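Ticket: gripper episodes not saving / frame count wrong, bed task
Project: Skistside club build, household tasks
Opened by: Lorcan Ó Conaill
Status: closed (see last entry)
Priority: was high, now low

Pair of fingers over the sheet, blue item between them, same start position as the other bed runs. This is the setup that keeps failing on us. 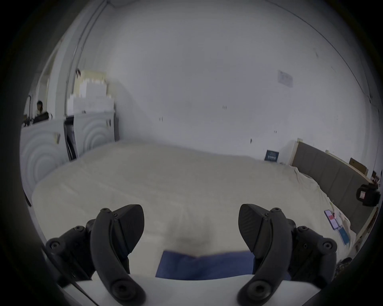 Milagros Layug: what's the expected frame count per episode? And is it short every time or only on the long ones? Need that before anyone starts taking the gripper apart.

Lorcan: expected 1,952 for the full pick, lift, put down. Short every time. Worst one stopped at 1,000 on the dot which seems too round to be an accident. Short runs save fine — it's only the bed task, because the bed task is the long one.

Lorcan: ok so what happens. Start episode, green light, do the pick, stop episode. Light goes off like it should. Copy to the laptop, Cronin opens the file and says "episode incomplete, skipping". No error on the gripper side at all. Finger width log is complete, video isnt.

Already tried:
restart gripper
restart laptop
different USB cable
other card (the one from the spare gripper)
running Cronin from the old login

None of it did anything. Well the restart made it work once and then not again.

Éabha Noonan: Which Cronin version? The club laptop updated itself in August and the import settings went back to default. I lost an evening to that.

Lorcan: 2.12 on club laptop. Mine is older, dont have the number here. Same file fails on both so I dont think it's import.

Éabha: Agree, if both skip it then the file is short before it gets there. Leave import alone.

Milagros: 1,000 on the dot sounds like a buffer setting. Look in the recorder config, there's a line max_frames. Sirlow team ran into something similar at the regional, theirs was capped and they never noticed as all their tasks were short.

Lorcan: found it. max_frames was 1,000. Set to 0 (no limit?). Trying again.

Lorcan: better but not fixed. No more stopping at 1,000. Now they stop all over the place. Three runs, three different numbers, none at 1,952. So two problems??

Manaia Bright: 0 is no limit yes. Don't set it to -1, somebody will suggest it, it crashes the recorder.

Manaia: For the second one, check battery at start AND end of the run. The camera drops out before the finger encoders do when the voltage sags. Would match what you have, width log complete and video short.

Lorcan: start 2 bars. End 2 bars. Battery is the Vetari pack not the one that came in the box.

Manaia: Bars are useless. Read the voltage off the status page.

Lorcan: cant get status page while recording, it disconnects wifi.

Manaia: Then log it. log_voltage: yes in the same config. Writes a csv next to the episode.

Armelle Cordier: sorry to jump in, I have the other gripper and mine did this too with the Vetari pack. Went back to the original pack and no dropped video after. I never put in a ticket, my fault. The Vetari one is fine for the short tasks (cups, pens) which is why we all kept using it

Lorcan: ok that's a big hint. Doing both, log first then swap.

Lorcan: log is in. Voltage dips every time the fingers go wide to narrow fast, worst dip lines up with where the video stops. Same on the second run. Put csv in the shared folder under bed_task/voltage.

Milagros: Nice. Same fingers and same pads for both packs please, change one thing only. And keep the start position the same, last time we had half the runs starting off the pillow end and could not compare anything.

Lorcan: yes same everything. Original pack on charge now, back after dinner

Lorcan: original pack, 12 runs. All 12 full length, Cronin took every one. Switched back to Vetari for two runs to be sure — both short. So it's the pack.

Éabha: Great, and is max_frames still 0? Put it in the shared config not just on that gripper or the next person gets the cap back.

Lorcan: only on mine. will push it tonight

Armelle: what do we do with the old episodes? There's a folder of bed ones from before, I think some got into the training set

Milagros: Cronin skips the incomplete ones so they shouldn't be in. But check the ones cut at exactly 1,000, the older version may have let those through. Anything ending with the fingers still closed on the item goes out, the policy learns to never let go.

Armelle: ha that explains the demo

Armelle: checked, a few in there at 1,000. Removed from the set, moved to bed_task/short, not deleted

Lorcan: config pushed. Vetari pack has tape on it now saying SHORT TASKS ONLY. Left log_voltage on, the csv is tiny.

Manaia: Leave it on, yes. Would still like to know if it's the pack or the connector, the plug on that one is a bit loose. Seperate ticket, no rush.

Lorcan: ok closing. Re-recording the bed set from the start tomorrow with the original pack, will need the second charger back from whoever has it

Status changed to closed by Lorcan Ó Conaill
Linked: battery connector check (open, Manaia Bright)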